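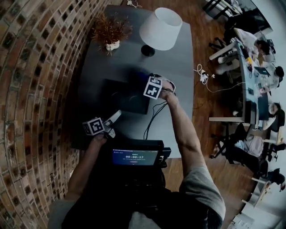 ## The long road of a short regulation

In March, a draft text of seven pages arrived at the transport committee of the European Parliament. It would oblige ferry companies to sell one ticket for a trip that continues by train. When I visited the committee corridor, the seven pages had already received 397 amendments.

The idea is old. A passenger who misses the last train because the ship was late has today few rights, as the two tickets are two contracts. Zendo, a small association of island travelers, has asked for a change through three parliamentary terms. Its office is above a bakery and has 41 member groups on its list, most of them from places with one harbor and no station.

On the other side stands Clandia, which speaks for ferry operators. Its position paper does not refuse the single ticket. It asks who will pay for the hotel, and it wants the duty to begin only for delays above 50 minutes. The railways want a longer limit. Zendo wants no limit at all, but its people told me over coffee that they could live with half an hour.

Between them are the advisers, who work late and eat badly. The consultancy Peltier wrote one study on the costs, and the consultancy Bodnár wrote another. Both were paid for by the industry, and they do not agree - the second finds the burden much smaller. I saw both on the same desk, with yellow paper strips between the pages.

A compromise is now being written, group by group. Most amendments will fall, many of them because they say the same thing in different words. The article on hotels is still in brackets, and the next meeting on it starts at 9 in the morning.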